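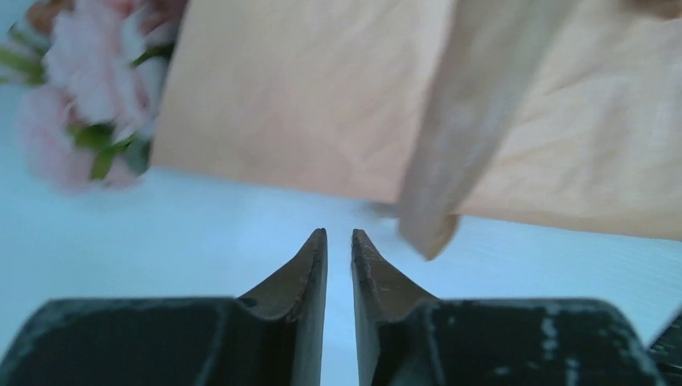 Bouquet wrapping is what I wanted to get back to, Lurdes, because your note about stems poking through has been on my mind. I do mine on kraft paper too, and I cut the sheet way bigger than I think I'll need. The other thing is the ribbon – I lay it across the paper before I start folding, with the tip hanging past the lower edge like it does up there, so I can grab it with one hand while the other hand holds everything shut. And don't worry about a few creases in the kraft! Mine always has some, and once it's gathered up they look like you meant it.

On 26/08/2022, Lurdes Magalhães wrote:

> Hi all, I'm making 8 fake-flower bunches for my sister's shower and the paper keeps tearing at the bottom. Do you double it up? Also, is the Naner ribbon worth it or is it too slippery to tie?

Doubling works, but only the bottom third, or it gets so stiff you can't pinch it. As for the Naner, I used up a whole roll last November and it's pretty, but I had to knot it twice every time. The Marchal holds better (it's duller, though, so maybe not for a shower?). Agathe, didn't you have 2 rolls of that left over? If you still do, Lurdes might take one off your hands.

Bring a bunch next time, I want to see!

Natália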